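# Snack Sorting Team FAQ

Sanna Robotics Club, fall and winter session 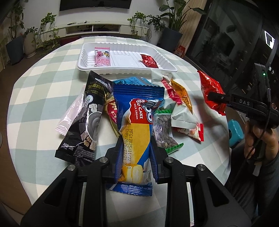

*Closing the jaws on a wrapped roll cake. The tray is just behind the pile.*

**What does the team do?**
We teach grippers to pick up snacks! You hold one by the handle, pick things off the table and put them in the tray, and your moves become practice examples for our arm, Tisis.

**Do I need to know how to code?**
Nope. Plenty of members start with zero coding and learn it on the laptops in the back row.

**Why snacks?**
Crinkly wrappers bend, slide and twist, so they're a great challenge (and way more fun than blocks).

**Can we eat them?**
Not the ones on the table. There's a separate box by the door!

**How big is the club?**
We have 18 members and room for up to 204 recorded picks per meeting. Our record is 126, so come help us beat it!

**Is there a competition?**
Yes, the Lerer Cup in April. Each team gets 16 items it hasn't practiced with.

**How do I join?**
Grab a form from the Plurnent room and bring it to any meeting.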